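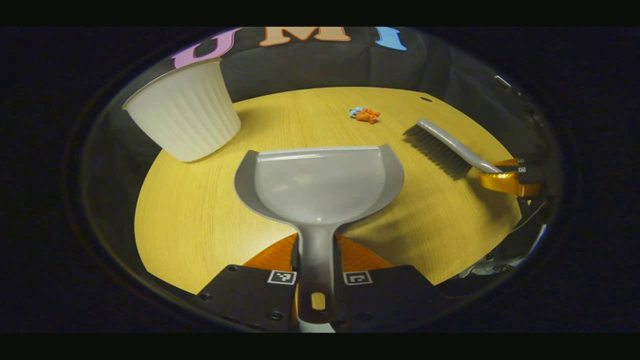
Dedos moles, mão firme

Quando Filipa Meireles me abriu a porta da oficina da Promov, numa manhã fria de janeiro, eu ia preparado para ver máquinas impressionantes e acabei a tarde inteira a olhar para uma pá do lixo (e que bem passada foi, a tarde!). A equipa anda a comparar pinças de dedos flexíveis com as rígidas que usava antes, da Brivley, e escolheu para isso as tarefas mais caseiras que lhe vieram à cabeça: varrer uma mesa, arrumar copos, apanhar papelinhos.

Na prova de varrer trabalham duas pinças ao mesmo tempo. Uma agarra a pá cinzenta com as pontas cor de laranja encostadas à base do cabo, a outra segura a escova pela extremidade, e lá ao fundo do tampo ficam os restos amarrotados, um laranja e um azul-claro, à espera de vez.

“O cabo da pá é traiçoeiro”, conta Filipa, enquanto procura uma cadeira para mim. “Com os dedos rígidos rodava-nos na mão. Os moles abraçam-no, mas cedem quando se carrega na mesa.” Cada par faz até 1.000 repetições antes de ser trocado, e os quadradinhos pretos e brancos colados junto aos dedos dizem à câmara qual é a abertura da pinça.

Falta ainda experimentar o controlador da Fiadzo, que chegou com três semanas de atraso e continua na caixa.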